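Flumdale Linen Handling: Wrist Camera Recordings and Shift Notes

Data card, version 2. Last edited 7 May 2023 by Ludmila Hudec.
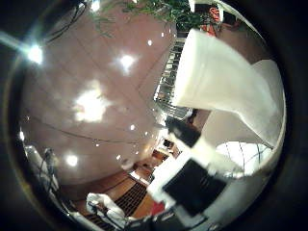 Did anyone lose their job when the arms were brought in?
The number of people on the floor stayed the same through the whole recording period. Two folding posts were rewritten as station posts, at the same pay grade, and the people in them kept their hours.

Summary

Recordings from gripper work with cloth items at the Flumdale site, together with written notes from the staff who work next to the arms. The set was put together by the Stavitz office so that other sites could see what changes in a working day when part of the handling moves to a machine. It can be used for training and testing as well, but the notes are the reason it exists.

Contents

recordings/ — 80 sessions, one folder each
notes/ — 70 shift notes, typed up from paper
forum/ — posts from the staff board, names removed
lookup.csv — matches each note to its session, where there is a match

There are 10 sessions without a note. Most of them fall in the first weeks of November, before the note sheet was in use. Please don't fill these in from other sources.

Camera

Each session comes from a small camera at the wrist with a very wide lens. The image is circular inside a dark border, and straight lines bend, more so toward the rim. No correction has been applied. White parts of the gripper may be overexposed under the ceiling lights. The arm is often turned upward between tasks, so a good deal of footage shows mostly ceiling. We left these stretches in. If you only want handling, filter on the "active" column in lookup.csv, which was set by hand.

What the notes cover

Staff were asked to write down what they did during the shift that they would not have done before. The answers vary a lot in length. Common entries are clearing a dropped item, re-laying a cloth that went in crooked, restarting the station, and waiting. Waiting comes up more than we planned for, and version 2 has its own tag for it.

Several people wrote that their shoulders were less tired by the end of the day. Several also wrote that they talked less with coworkers, as the station posts are farther apart than the old folding tables were. Both kinds of entry are tagged "body" or "contact". A note can carry more than one tag.

The Forum folder is messier. Staff used the board for shift swaps as well, and some threads wander from one subject to the other. One long thread is about who should be allowed to press restart. The rule that came out of it is that whoever is at the station may do it, without calling a supervisor first.

Known problems

- Session clocks were not synced with the note sheets in the first version. Matches made before the fix are marked "loose" in lookup.csv.
- Notes written in Slovak were translated by Šimko, a language office we hire for manuals. Originals are included. Where the two differ, trust the original.
- The "contact" tag was applied by one person.
- Night shifts are missing. The arms are switched off then.

Use

Free for research and for workplace planning. Do not use the notes to rate individual workers or to set speed targets. That condition was agreed with the staff before recording began, and it stays with any copy you pass on.

Changes since version 1

Added the waiting tag. Fixed clock offsets. Removed two forum posts at the writers' request.

Requests for removal go to Ludmila Hudec at the Stavitz office. Give the session folder or the note number if you have it.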